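Can a robot arm wipe down and reset a kitchen counter yet?

Posted in Home Automation > Robotics

brelldale_tom
I have a single arm with a parallel gripper, bought used, and a budget of 3,000 for everything else. Before I bolt it to the kitchen floor I am working in simulation. The chore is small: pick up the sponge behind the cutting board, wipe the counter, put the sponge back, and leave everything else standing.

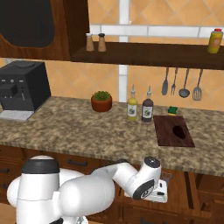 Test kitchen in the simulator, arm parked below the counter edge.

Reaching the sponge works in most runs. Wiping does not. The arm either skims above the granite or presses until the controller faults, and the two bottles next to the plant get knocked over on the return path. Is this tuning, or is the chore still out of reach for home hardware?

Kadri Ramanauskas
Partly tuning. You have two separate problems.

Skimming and faulting are what pure position control does on a hard surface. A few millimeters of error in counter height is the difference between no contact and too much. Use impedance or force control along the vertical axis and keep position control for the other two. Start at 4 newtons and go up from there. Also check how your simulator models the sponge. If it is a rigid box, the contact forces mean very little, and a policy trained on them will not transfer.

The bottles are a planning problem. Once the sponge is grasped, attach it to the gripper as a collision body and pad the bottles and the pot. Many people plan the return with an empty hand by mistake.

For real use I would budget 400 trials with the objects moved each time. A fixed layout can be done today. A counter that someone has cooked on is harder: crumbs, puddles, a knife left out. I would not leave it unattended.

sisodia_mk
no. we tried one at the shop in Hudcombe for wiping benches, 45 minutes for a job that takes me two. get a better sponge and do it yourself

brelldale_tom
Force control on the vertical axis stopped the faults. The sponge was a rigid box. Still working on the bottles.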